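Rodgate 100 Home Bullion Scale and Test Kit

I've been buying silver in small bites for years now, mostly rounds and generic bars, with the odd tube of government coins when the premium looks halfway decent. For a long time I weighed everything on a kitchen scale and told myself that was fine. It wasn't fine! A kitchen scale that reads in whole grams will happily tell you a one-ounce round weighs 31 grams, and so will a plated fake made by anybody who can read a spec sheet. So when I started selling gear to other stackers, the first thing I wanted on the page was a decent scale kit that doesn't cost as much as the metal you're checking with it.

The Rodgate 100 is the one I settled on. It reads to a hundredth of a gram, it runs on two AAA batteries, and the display is big enough that I don't have to hunt for my glasses. The 100 in the name is for the 100 gram calibration weight in the box (I asked). You set the weight on the pan, hold the CAL button until it blinks, wait, and you're done.

What I like most is the water cradle. It's a little wire basket that hangs from a bracket, so you can weigh a piece in air and then again while it's hanging in water. Divide the air weight by the difference and you've got specific gravity. Pure silver should land close to 10.49, and most of the cheap base metal fakes come out a good way under that. Tungsten in gold is the one everybody worries about, and I'll say it plainly: this kit won't catch that. The densities are too close. If you're buying gold bars from strangers you want a different tool on top of this one.

People ask me all the time if the test hurts the coin. Distilled water doesn't bother silver, just pat it dry with something soft and don't rub. I wouldn't dunk a graded coin (obviously) or anything with a nice old tone on it. For those I weigh in the holder, compare it with an empty holder of the same type, and live with a little fuzziness.
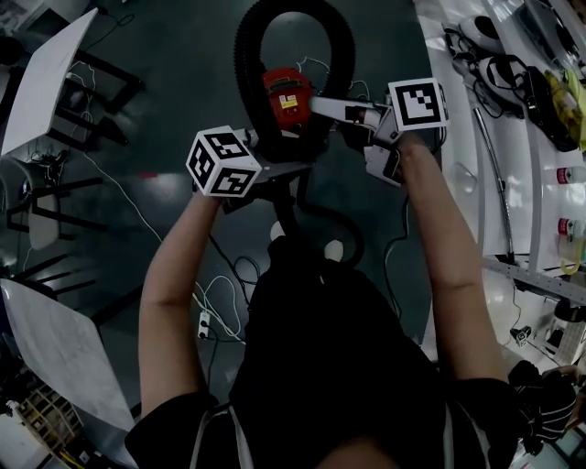

SCALES & TESTING

Rodgate 100 Kit
Item no. 537
Capacity: 232 g
Readability: 0.01 g
Units: grams, troy ounces, pennyweight, grains
Power: 2 AAA batteries, included
In the box: scale, 100 g calibration weight, bracket, wire cradle, plastic beaker, Rana slide magnet, draft cover, printed weight chart
Availability: in stock

So, the capacity. 232 grams covers pretty much any coin you'll run into, plus five-ounce bars and anything smaller. It won't do a ten-ounce bar, and a kilo is way out of the question. If you stack the big stuff, look at the Trurnitz bench model instead. It's heavier and it wants a wall outlet, but it'll take a kilo bar without complaining. I keep both on my desk and reach for the Rodgate nine times out of ten.

The Rana slide magnet is a strip of strong magnets set in an angled track. Silver isn't magnetic, but it does drag when it slides past a magnet, so a real bar goes down slow and lazy while a lead one drops a lot faster. Copper drags too, so don't hang your whole decision on it. I use the slide first, because it takes two seconds, and then anything that looks off goes on the scale.

A few things that have come up in emails. The draft cover matters more than you'd think. With a ceiling fan on, the last digit wanders all over the place and folks write me convinced they got a bad unit. Put the cover on for dry weighing, or turn the fan off for the water test. Let the scale warm up for a minute before you calibrate. And watch for air bubbles on the piece when it's in the cradle, they'll throw the number low. A tiny drop of dish soap in the water helps a lot.

The weight chart lists 160 common coins and rounds with their weight, diameter and thickness. I'd still check diameter and thickness with calipers, and there aren't any in this box. The Erkosport digital pair is on its own page and it's the one I use. You could get by with a cheaper plastic set if you're only checking one-ounce rounds.

Does any of this matter more when the price is jumping around? I think so. Every time silver runs, I start seeing more junk at shows and in online lots, and people in a hurry skip the checking. I've done it myself, bought a bar in May that looked great under the table lamp and came back at 8.9 in the water. That one lives in my drawer now and I use it for practice.

Returns are easy. If the scale won't calibrate, send it back in the original box and I'll swap it. Please take the batteries out first. The magnet slide ships with a cardboard sleeve, and I'd keep that on whenever you store it near credit cards.

Goes well with: Erkosport digital calipers, Trurnitz bench scale, spare wire cradle, cotton gloves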